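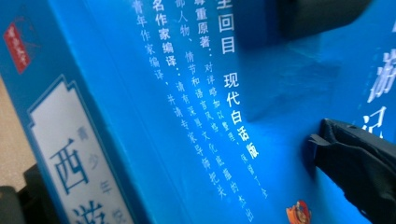
Ticket 206 — Grasp labels dropping out on book box episodes
Opened by: Finn Frerichs
Project: Jellon shelf set
Status: Open, waiting on re-export

Thursday, 9:10
Uploaded 48 new episodes from the hand-held gripper last night and I'm really pleased with them! Lots of steep close views, big print, glare, all the stuff the Drallen set never had. But 2 of them came back from the Amadi checker marked "no object found", and both are blue book boxes.

9:45
Played both back. The box fills nearly the whole view, with a finger at the right edge at mid-height. White columns of Chinese text, the label on the spine, a little cartoon figure near the bottom — a person would never miss it. My guess is the checker wants some background on all sides before it will call something an object.

10:30
Turned the minimum background setting down to zero and ran one episode again. Label came back! The outline is a bit ragged where the glare crosses the blue, but it's there.

11:15
Second episode still fails. Log says "frame 600: mask area over limit". So there's a separate cap on mask size, and it isn't in the settings page. Found it in the Droteck config file, raised it, restarted the worker. Passed on the first run — what a nice feeling.

11:40
Please don't delete the close-up episodes from the batch. They're exactly the views the policy gets right before it closes on a box, and I'd love to have more of them. Re-export of the full batch is queued with both changes. Will post the checker output when it's in.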